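Horkville Community Hall Users' Group
Minutes of the meeting held 2019-06-22

Present: Yanling Cai (chair), Adelino Veloso, Uliana Harasym, Arnaldo Guerreiro (minutes)
Apologies: Arnar Þórarinsdóttir

1. Previous minutes
Approved with one correction. The hire rate for the back room should read $15 an hour.

2. Roof
Adelino has a quote from Magaña Roofing of $2,243 for the flashing and gutters on the north side. It does not cover the porch. Uliana asked for a second quote before anything is signed. Agreed. Adelino to call Jenar.

3. Kitchen
Regular users have asked for a short sheet on the stove, covering the knobs and the oven. Yanling will write it and tape it inside the cupboard door. The wok stays with the kitchen and is not to be lent out.

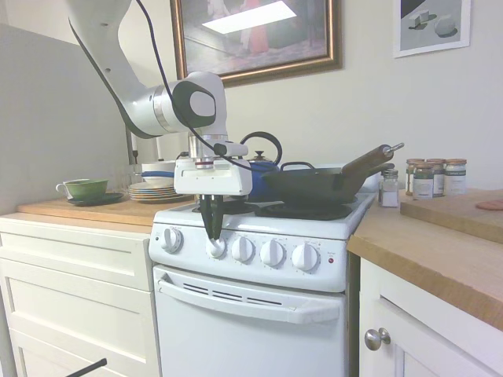
4. Summer supper
Set for August, date to be confirmed once the Marau band replies. Last year around 9 tables were put out and the line for food was too long. Uliana suggested serving from both ends of the hall. Arnaldo to ask the school about folding chairs. No raffle this year.

5. Keys
There are 2 front door keys not accounted for. Yanling will email past hirers. If they are not back by the next meeting the lock will be changed.

6. Other business
Parking on the grass was raised again. Adelino to put the rope back up. Uliana has a box of lost property in her garage and would like it collected.

Next meeting in August, same room. Arnar to bring the hire calendar.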